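Betham Cell 2: Arm and Hand Service, October

Gallery maintained by Ottar Lindqvist, Plukex field service

Cell 2 at the Betham site is a single-arm picking station working against steel shelving and blue storage bins. The arm came in for service at 1,021 hours on the counter, a little past the interval we use for the hand tendons and the wrist seals. Work was split over two mornings so that the cell could run in the afternoons. Notes are kept short. Torque values and part numbers are in the Torvik service binder and are not repeated on this page.

Before any work: controller in service mode, speed limited, brake release tested one joint at a time. Joint 4 released late on the first attempt and normally on the next three. Logged, no action.

Elbow and wrist. The elbow cap screws were checked in a cross pattern. One had backed out by a quarter turn. Thread locker was renewed on that screw only. The wrist cable was checked for chafing over the full roll range, with the arm moved by hand and then at 19 percent speed.

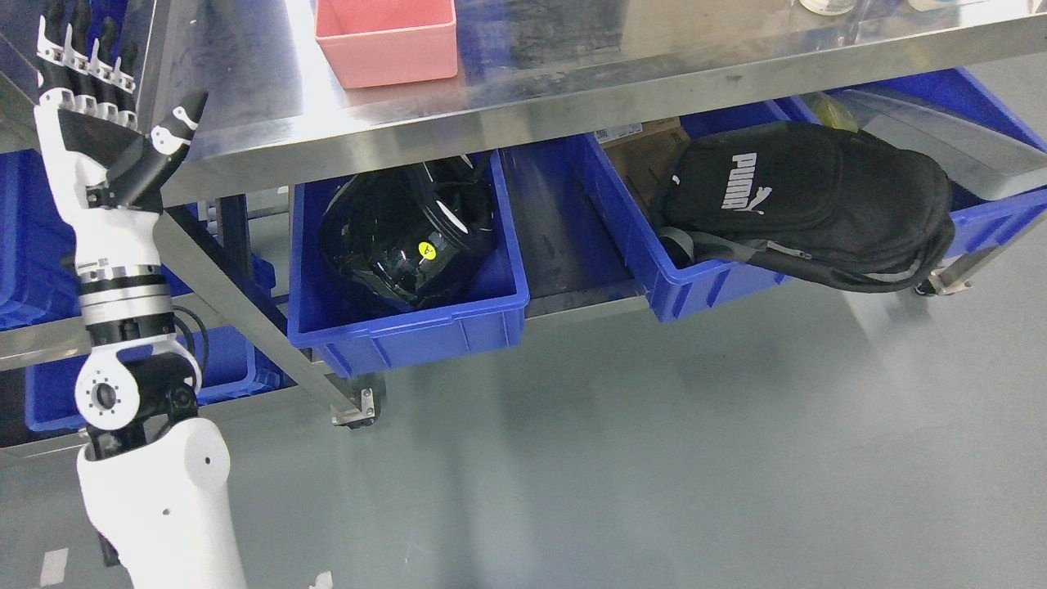 Cable slack at the wrist should be set with the roll axis at zero. If it is set at either limit, the loop pulls tight on the way back and the connector takes the load. The Dundley cell lost an encoder signal this way in the spring, and the fault took most of a shift to find. Retie the cable, run the axis through its range twice, then look at the tie again before closing up.

Finger tendons. Index and middle were within tolerance. The ring finger closed late and was retensioned by 2 clicks. The thumb was left alone. After retensioning, the hand is homed with the fingers open and nothing within reach, and the new zero is saved to the controller. Saving to the pendant alone is a common mistake; the values are gone at the next power cycle.

Reach check. This is done at low speed with the guard closed and the operator at the stop button. The pose list covers the upper, middle and lower levels of the rack, and the arm holds each pose for five seconds while the following error is read off.
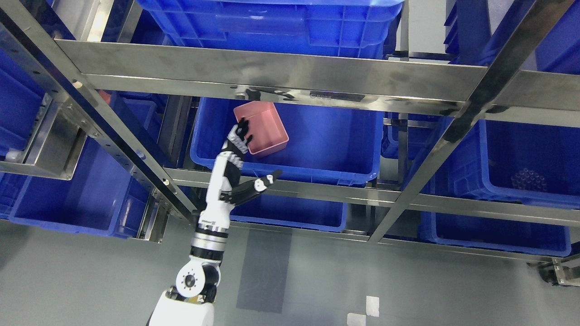 Following error is the figure to watch after any tendon or wrist work. A steady offset points to the zero; an error that grows during the hold points to friction or a brake that is dragging. The middle-level poses are the awkward ones, as the hand has to work close under the steel beam, and with a small open box like the pink one tilted in its bin the fingers end up against the wall of the box while the thumb stands well off to the side. Contact force on the fingers is therefore read separately from the thumb. Both were inside limits on the second run.

Open items: order wrist seals, repeat the joint 4 brake test at the next visit, update the pose list for the lower level. Cell returned to production at 1:40 p.m.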